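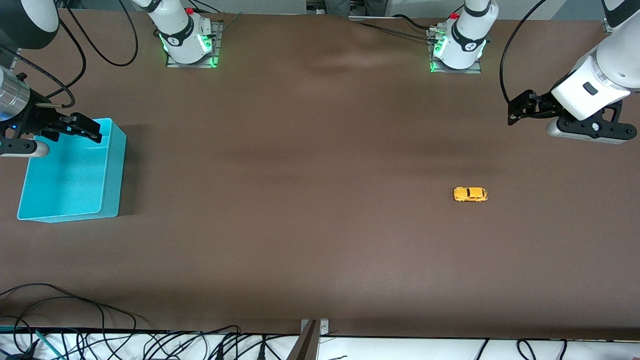

Picking up toys is the chore I ask about first whenever somebody tells me that home robots are close. It sounds like nothing. My kids could do it at three, when they felt like it. In our house it takes two adults most of an evening in October, when the rain keeps everybody inside, and I would pay real money to hand it over.

So I have been keeping track of what machines can do with it. Putting one toy car into one plastic bin, on a bare table, with two arms bolted down next to it, is the kind of thing a lab will start with. The car has a shape you can grab. The bin is open on top and stays where you left it. Nothing else is on the table to knock over.

My living room floor is another matter. I counted one Monday after dinner and got almost 300 pieces, most of them small bricks, plus a sock and half a cracker. At 28 seconds a piece, which was my guess for a careful arm, that comes to more than two hours. And the arm would have to get to the couch first, and under it.

I did buy something last year. The Zirneck floor vacuum runs at 7 every morning and does a decent job on crumbs. It also ate a doll shoe. Before that we had the Obi, which mapped the kitchen fine and got stuck on the same rug every day until I moved the rug. Neither one picks anything up. You clean the floor so that it can clean the floor.

At work it's different. We pack small parts at Dornance, and the Vider cell on our line moves them from tray to box all day without much trouble. The trays come in the same way every time, though, and a person still loads them. When a part is upside down the cell stops and waits for one of us.

I think laundry is further off than toys. Dishes I'm not sure about. For now we use a big bin and a kitchen timer, and the kids get ten minutes.

14 shares | 6 comments

Recent posts
Replacing the filter on the Zirneck
Why I moved the rug back
Night shift lunches that hold up
Three bins, one closet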